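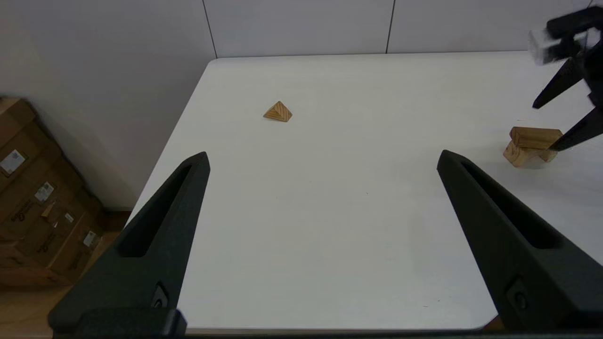 White tabletop, with flattened boxes against the wall.

Tranen practice chanter, reviewed by Danai Liapis

I have been suspicious of plastic reeds for as long as I've played the pipes, and the Tranen chanter comes with one already seated. It also comes with a printed card telling you that the reed "needs no breaking in." I have heard that before, usually from people selling reeds.

The chanter is the long model, in black plastic, with countersunk holes. It comes in 2 pieces plus the reed. The joint is wrapped in yellow thread, and mine was wrapped so thick that I couldn't push the top down past halfway. I took off several turns and rubbed in some beeswax. A beginner wouldn't know to do that, and a beginner is who this is sold to. The card says nothing about it.

Tuning next. Low A came out a touch flat against my drone box, which I can live with. High G was the real trouble. It sat well sharp, and sinking the reed deeper only dragged the high A down while the G stayed where it was. I ended up with a strip of tape over the top third of the hole. Plenty of chanters need tape, fine, but the sales page promises one that is "in tune from the first breath," and I would like to know whose breath they used.

I will give it the bottom hand. Low G to D is clean, the holes are spaced where my fingers expect them, and grips come out crisp with very little crossing noise. The countersinking helps if you have thin fingers like mine. My old Illard is flat-drilled and I still have to look down at it now and then.

The reed does start easily. It starts so easily that you can get away with lazy blowing, and after 90 minutes of slow marches I noticed the tone had begun to wobble at the ends of phrases. That was me, mostly. A stiffer reed would have told me sooner. I swapped in a Lu medium and the whole thing sounded fuller, with less of that duck call edge up top, and the high G came down enough that I used half the tape. So the chanter is better than the reed they put in it, and the reed is the part they brag about.

Moisture: the top has a small collar inside that is supposed to keep water off the blades. I play wet. I got gurgling at about the same point in a session as I get with any other chanter.

The mouthpiece is hard and slightly square at the edge. I put a rubber cap on it. The sole is loose and rattles on low G if you rest it on a table, so rest it on your knee.

Would I buy it again? At the sale price, with a different reed, maybe. At full price I'd look for a used Illard and spend the difference on lessons. I'm going to leave the Lu reed in through December and see if the joint holds once the heating has been on for a while. Plastic shouldn't care. The thread might.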